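Living Room Week: Comparing Wrist Cameras and Grippers

Welcome to the November gallery! For anyone new to the page, we spend most of our time trying out grippers and the small cameras that ride along with them, and we like to do it in rooms where people would sit down with a cup of coffee. Our bench at Lirska is a fine place for measuring things, but it has flat gray walls and lamps we can set exactly how we please, and after a few months of that you start to wonder what your settings are worth. So we moved the comparison into a proper living room, with carpet and cushions and a good big window, and stayed there until Friday evening.

We compared 2 controllers, the Orum and the Kusuma, on the same set of small pickups, and we saved 1057 short clips along the way (my poor laptop!). The captions are mine, and so are the opinions.

Facing the window
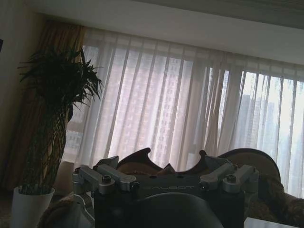 Exposure was the thing I most wanted to learn about, and it kept me busy all the first morning. Our bench settings came from a room with no daylight in it, so I fully expected to throw them out. With the sheer curtains glowing like that behind the carved back of the sofa, the black body of the gripper goes so dark that the lettering on it is partly lost, while the silver clamps on either side still read nicely. I ended up keeping two profiles, one for facing the glass and one for everything else, and switching between them by hand. Not elegant, but it got us to lunch.

Both arms at the table

The Orum controller is the one I'd hand to a newcomer. Its menus are friendly, it starts up without a fuss, and if you stop a motion halfway it waits politely for you to make up your mind.

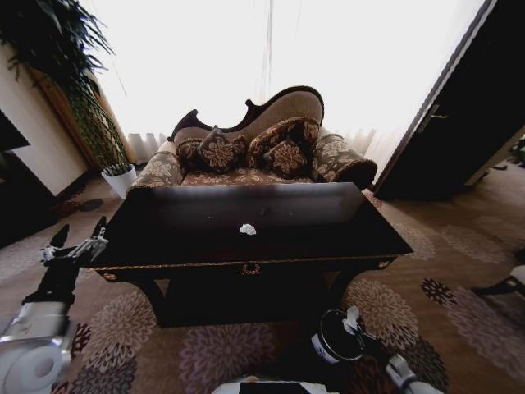 The Kusuma asks more of you at the start - I spent most of an afternoon with the manual open on my knee - but once the approach speeds are set it has a lovely light touch coming down over a tabletop. We ran 629 clips on it and the rest on the Orum, mostly because I was enjoying myself. If you only have a day, take the Orum. If you have a week, I'd say give the other one a chance.

Close over the dark wood

Polished wood is hard on a wrist camera, and we had plenty of it to practice on. A crumpled white tissue shows up beautifully against that deep brown, but the window lays a long pale streak across the same tabletop, and a black fingertip nearly melts into the wood beside it. I went through 70 clips from this kind of angle one by one, and I'm still fiddling with the contrast.

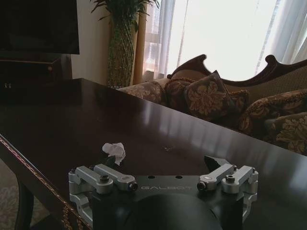
Coming up next

The Zaklow wrist cameras are next on the list, and I'd like to try them at the same time of day, with the curtains left as they were. More pictures when I've sorted them.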